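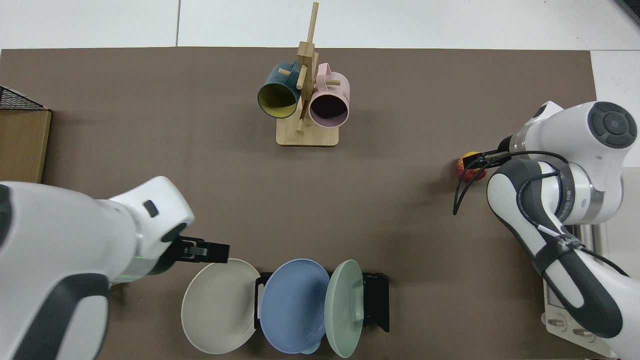

Drunance Tabletop
Data card and notes for users

Drunance Tabletop is a set of two-arm manipulation episodes on kitchen objects. We collected it in our lab in Bullosville to study one question: does a policy learn better when each arm is labelled separately, or when both arms share a single label for the whole episode? The data, the labels and the training code for our baseline are in this repository.

What is in the set

There are 3295 episodes, recorded by teleoperation. Both arms carry a parallel gripper. The objects are ordinary things such as plates in a rack, mugs on a mug tree, and fruit. Object positions were changed between episodes, and the colours of plates and mugs are mixed on purpose, so that a policy cannot rely on one colour for one place.

Each episode has:
- the colour video from the head camera
- joint positions and gripper opening for both arms
- one text instruction for the episode
- one label track per arm (reach, grasp, carry, release, wait)

The wait label needs a short explanation. We use it only when an arm stays still while the other one is working. If an arm moves slowly towards its next object, this is reach, even when the speed is very low.

Splits

420 episodes are kept for validation and 311 for test. The rest is for training. The test split has object layouts which do not appear in training, but the object types are the same. Please do not tune on the test split. We did this by mistake in an early version and the numbers were too good.

Method

The baseline, called Sarantis, is a transformer policy with one shared encoder and 2 action heads, one per arm. The heads exchange information through a small attention layer. In the comparison model this layer is removed, and a single label is used for both arms. All other settings are equal.

Result

With separate labels the policy had fewer failures where both arms go for the same object. The gain was clear on plate tasks and small on mug tasks. On single-object tasks we found no difference that we would trust. Hanging a mug on a peg remains the weakest task for both models — most errors happen in the last centimetres, when the gripper hides the handle from the head camera.

Known problems

- Grasps on shiny objects have noisy gripper values in the first episodes.
- Cables of the arms are visible in many videos. We did not mask them.
- The label tracks were made by hand, and the border between carry and release can be wrong by a few time steps.
- All the data comes from one lab. We do not know how well a policy will transfer to a different table height or camera position.

How to use

Start with the config file in the folder grustden, which is the name of our loader. It reads one episode at a time and aligns the video with the joint data. If your machine has little memory, set the cache option to off; loading is then slower, but the output is the same.

Corrections to labels are welcome. Please open an issue with the episode number, the arm (left or right) and the time step.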